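Gronow, two months in
Speaker notes, Kamil Danko, Tuesday session

Slide 1. Title
Say hello, say where I work (Vernico, the small office above the print shop). Mention that I pay for Gronow like any other customer and that Korent, the company behind it, hasn't seen these slides. Then get moving, I always spend too long here.

Slide 2. What we were stuck on
We collect tabletop demos with handheld grippers. Pick up a cup, stand it upright, set it down, do it again somewhere else. Recording is the fun part! You squeeze the handle, the fingers close, and you have a demo. The part that was eating us alive was what comes after: watching every clip, deciding where a grasp starts, throwing out the bad ones, arguing over which ones were bad.
Pause here. Ask who has done this by hand. Wait for the groans.

Slide 3. Real homes, real tables
Our best recordings come from ordinary dining rooms, with the shopping still on the table and a jacket over a chair. They are also the hardest to label. A printed tablecloth is full of shapes that look a bit like objects, and clear plastic is its own special misery. Let people look for a few seconds before going on.
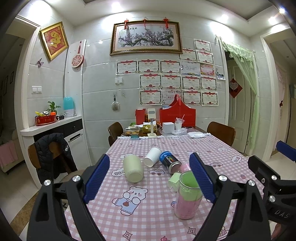

Slide 4. What Gronow does
You upload a session, and it cuts the recording into clips, proposes a start and an end for each grasp, and gives you a list of the clips it isn't sure about. A person on their side checks that list, and then you check it too. I love this bit. With the old script we had, every clip came back with the same confident little green tick, including one where I had dropped the can under the table.
It doesn't care which gripper you use as long as the video and the finger opening are in sync. If they drift, it tells you. (Story: the Porkura session, wrong clock, a whole afternoon. Keep it short.)

Slide 5. Our trial
We sent 200 clips, all tabletop, all cups, jars and cans. I had labeled 100 of them by hand beforehand and kept those labels to myself. On my hundred we disagreed on 14. I sat down with coffee and went through every one, fairly sure I would win.
I did not win. Most were grasps where I had marked the start too late, after the fingers were already touching. A few were plainly Gronow's mistakes, and those were nearly all see-through containers.

Slide 6. Where it struggles
Clear things, as promised. The other one is two grippers in view at once. When one hand is working and the other is hovering at the side, it sometimes gives the grasp to the wrong hand. You can fix it in the editor with one key (it's H, I've worn mine smooth), but you do have to catch it. 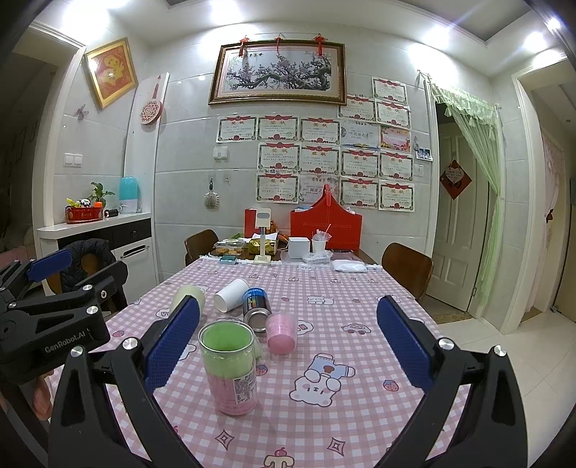
I wrote to support about this and got a useful answer from a person, with a setting I had missed: you can name the working hand for each session before you upload. Do that. It helped us a lot, though not on sessions where both hands take turns.

Slide 7. Things I'd ask for
Notes on single clips that survive an export. A way to reopen a finished session. Faster previews, please, on hotel wifi they are painful.

Slide 8. Would I keep it
Yes, and we have, through October at least. We record more now since the pile afterward is smaller, and I've started trying tables I would have avoided in the spring.
If anyone wants to compare labeling rules, I have ours printed out at the front. Take one, scribble on it, bring it back.

Questions. Repeat each one into the mic for the back row.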